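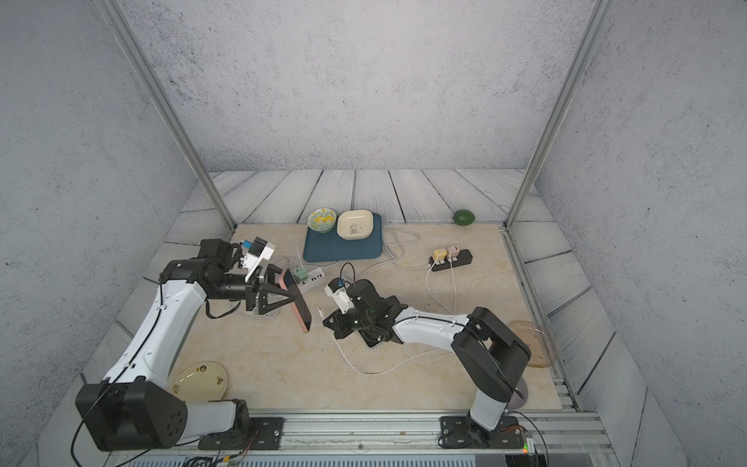 Beige Marmoroptik zu Betonwand und grauen Dielen – wer hat das auch?

Forum: Wohnen und Einrichten > Tische und Platten

Siv Engström
Hallo zusammen, ich muss das jetzt einfach mal loswerden, weil ich seit Freitag total begeistert bin! Monatelang habe ich nach einer Platte gesucht, die zu unseren hellgrauen Wandpaneelen in Betonoptik passt, und alle haben mir zu Weiß oder Schwarz geraten. Jetzt ist es Beige geworden, Marmormuster mit cremefarbenen und hellbraunen Adern, und ich könnte den ganzen Tag draufschauen. Die Platte ist von Plevus, 22 mm stark, 199 Euro. Die Wände sind Civard, rechts und links derselbe Ton wie hinten. Am Boden liegen hellgraue Holzdielen mit dunklen Fugen und ordentlich Maserung.
Was mich interessiert: Hat jemand eine ähnliche Kombi, und was stellt ihr farblich dazu? Ich bin gerade ganz verliebt in Rosa (siehe Handy).

kantenleimer
Glückwunsch! Die Äderung ist schön weich, bei vielen Marmormustern sind mir die Linien viel zu hart. Rosa dazu finde ich super. Beige und Grau allein können schnell müde wirken, ein einziger kräftiger Farbtupfer und schon lebt das Ganze.

Dielenfuchs
Ich bin mal der Spielverderber: Mir sind das zu viele Muster. Die Wand gesprenkelt, der Boden mit wirbeliger Maserung und dunklen Fugen, und dann noch Marmor obendrauf. Jedes für sich gefällt mir, aber bei mir müsste eine Fläche ruhig sein. Ich hätte die Platte einfarbig genommen, Sandton oder so.

Siv Engström
@Dielenfuchs Genau davor hatte ich auch Angst! Ich habe zwei Wochen lang ein Muster von Plevus auf dem Boden hin und her geschoben, morgens und abends. Bei Tageslicht fand ich es sofort toll, bei Lampenlicht musste ich mich erst dran gewöhnen. Einfarbig hatte ich auch da, von Chou, das sah vor der Betonwand irgendwie nach Pappe aus.

Trygve Eklund
Muss Dielenfuchs ein bisschen widersprechen. Die drei Muster sind alle ziemlich leise, da schreit keins das andere an. Viel kritischer finde ich warm gegen kalt. Beige ist warm, der Rest kühl, das muss man mögen. Ich mag es sehr! Wir haben im März unser Arbeitszimmer ähnlich gemacht, Dielen von Botcombe, graue Wand, Platte in Travertinoptik, und ich setze mich seitdem richtig gern hin. Vorher war da eine weiße Platte, auf der man jeden Krümel und jeden Bleistiftstrich gesehen hat.

Dielenfuchs
@Trygve Auf Weiß sieht man alles, da gebe ich dir recht. Auf Marmoroptik sieht man dafür nichts, bis man mit dem Ärmel drin klebt :)

mondkeks
Oh wie schön!! Ich will auch so eine! Frage zur Vorderkante: Wie macht ihr das mit Alu? Ich habe ein silbernes Profil vorn und überlege, ob ich auf Messing wechsle. Würde das zum Beige besser passen?

kantenleimer
@mondkeks Alu lassen. Zu grauen Wänden passt das prima, und Messing neben Cremetönen wird mir schnell zu gelb. Wenn du unbedingt etwas Warmes willst, lieber bei der Lampe.

mondkeks
Ich bestelle trotzdem mal ein Stück Messing zur Probe, ich bin da stur.

Trygve Eklund
Siv, womit wischst du? Auf unserer gab es mit normalem Küchenreiniger Schlieren ohne Ende.

Siv Engström
Lauwarmes Wasser mit einem Tropfen Spülmittel, danach mit einem Mikrofasertuch trocken nachreiben. Ich nehme eins mit 300 g/m², die dünnen schmieren bei mir nur rum. Und @mondkeks: Bitte unbedingt berichten, wie das Messing aussieht! Ich schwanke nämlich noch wegen der Lampe – Altrosa oder doch Salbei?

Dielenfuchs
Salbei. Und das sage ich als jemand, dem das Ganze eigentlich zu bunt ist.

mondkeks
Altrosa!!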